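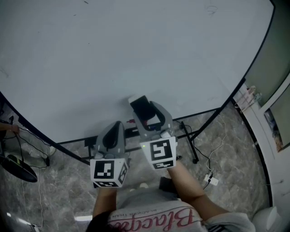
ok thread on teaching by hand, people keep asking why we dont just joystick the arm all day

1/ short version. you hold the grippers yourself, do the task like a person would, the arm learns from that later. no arm in the room needed while you record

2/ I came from teleop. two years of it in Kallport. good at it too. folding one dish towel by remote took me forever and my shoulders were wrecked by lunch

3/ by hand it feels like doing the task with fat plastic fingers. annoying for ten minutes, then fine

4/ first batch we did at Larnville was garbage btw. 146 demos, tossed nearly all of them. everyone was moving at human speed and the arm cant do human speed. jerky wrists everywhere

5/ Natalia Chávez fixed that by making us hum. slow song, move on the beat. sounds dumb. next batch trained first try

6/ other thing - markers. if your sleeve covers the cube you lose the pose and the whole take is junk. roll them up. short sleeves if you can
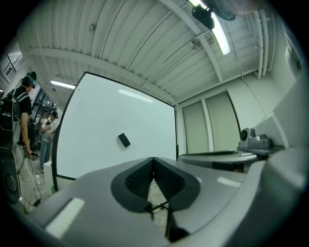
7/ also cables. cables cables cables. walk the route with the gear on before you hit record, and have a second person on cable duty if your task moves across the room

8/ where remote still wins: anything with real force. tight lids, stiff drawers. by hand you push harder without noticing and the arm just stalls trying to copy you. for those we go back to the leader arms, slow as it is

9/ numbers since someone will ask. 3826 takes kept since October, 1900 of them towels (sorry). policy we call Loron, runs on both arms, does the fold ok and the stack pretty well. still hates anything shiny

10/ Cirilo Medrano wants a mix, mostly hand demos plus 39 remote ones per task to correct the bad spots. I was against it. tried it on the stacking task and yeah he was right, the last inch got way cleaner

11/ oh and say out loud when you mess up a take. dont quietly fix it and keep going. the model will learn the mess up AND the fix, ask me how I know

12/ doing a writeup for the Xolalpa folks next, will put teh gripper pad notes in there too. replies open if you have a better trick than humming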